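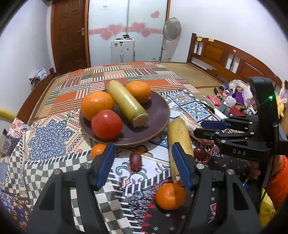 Clollemstead packer moves sorting staff onto hand-held grippers

Share 22 | Comments 2

Tevasico, the produce packer at Clollemstead, has changed the job of 49 sorting staff ahead of a robot line due to start in January. For part of each shift they now work with hand-held grippers, picking up and placing fruit and vegetables so that the arms can be trained on the recorded motion.

The software comes from Lenix. Each worker is asked for 300 usable picks per shift, covering large and small oranges, tomatoes and single grapes. Grapes take the longest – the fingers have to close slowly, and a crushed grape voids the pick. Part of the work can be done at home, on whatever surface is available, as the system needs varied backgrounds.

Hourly pay is unchanged. The piece bonus for hand sorting has been replaced by a flat supplement, which some long-serving sorters say leaves them worse off.

"My wrists get tired in a different place now," said Buppha Chuensuk, a sorter on the early shift. "On the belt you use both hands and don't think. With the gripper you think about every finger."

Line manager Ayuba Amegashie said 22 positions will move to supervising the arms and clearing faults once the line is running. The other staff stay on manual grading, where soft and misshapen fruit will still be checked by hand. Training for the new posts takes two weeks and is paid. Tevasico has not said how long the gripper work will continue after the start date.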